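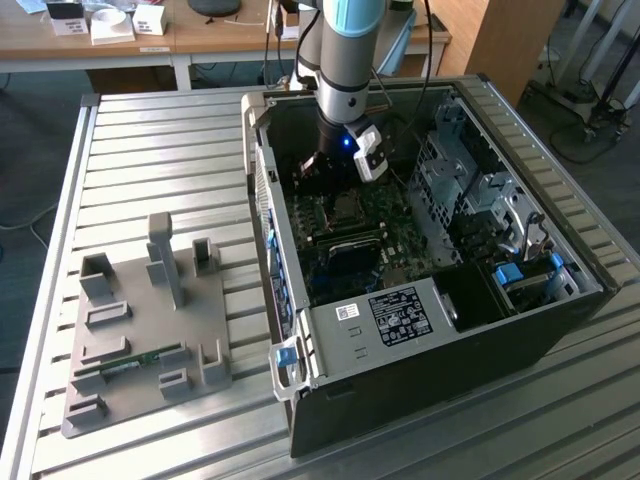 Print | E-mail

Beatriz Gouveia teaches tap in a room above the old Kohlhase shoe store in Menden, and she would like the people downstairs to stop knocking on the ceiling. "They sell mattresses now," she says. "You'd think they could find somewhere to lie down."

Her free after-school program, Cloncombe Steps, is in its fourth year. It started with a floor she bought from a closing roller rink and a box of used tap shoes, most of them size 4. "I had a whole class of teenagers and shoes for one kindergartner with a twin," Gouveia says. She wrote to every studio in the county asking for castoffs. By December she had 600 shoes, and they were not all in pairs.

Rodrigo Escobar came on as her accompanist after answering an ad for a piano tuner. He looked at the piano, told her it was past saving, and stayed to play it anyway. "There's an E flat that only works in humid weather," he says. "We plan the spring show around it."

The spring show is the reason I climbed the stairs. Last year it drew 300 people to the middle school gym, a figure Gouveia gives with pride and Escobar with some suspicion. "A lot of them were there early for volleyball," he says. This time they have booked the Skikell Theater, which has 1,053 seats and charges extra for the curtain.

"We're taking the curtain," Gouveia says. "I've spent my whole life entering from behind a folding table."

Classes run from 4 to 6, and students don't audition. Beginners learn the shuffle and the flap on their first afternoon and are asked not to practice either one on the bus. Gouveia began teaching after two decades on cruise ships, where she says she learned to dance on a slant. Some of her students lean a little to the left. She is aware of it.

I asked what she looks for in a new dancer. "Noise," she says. "I can fix late. I can't fix polite."

Escobar, at the piano, hit the E flat. It made a small wooden click, and the advanced class came in on it.

Print | E-mail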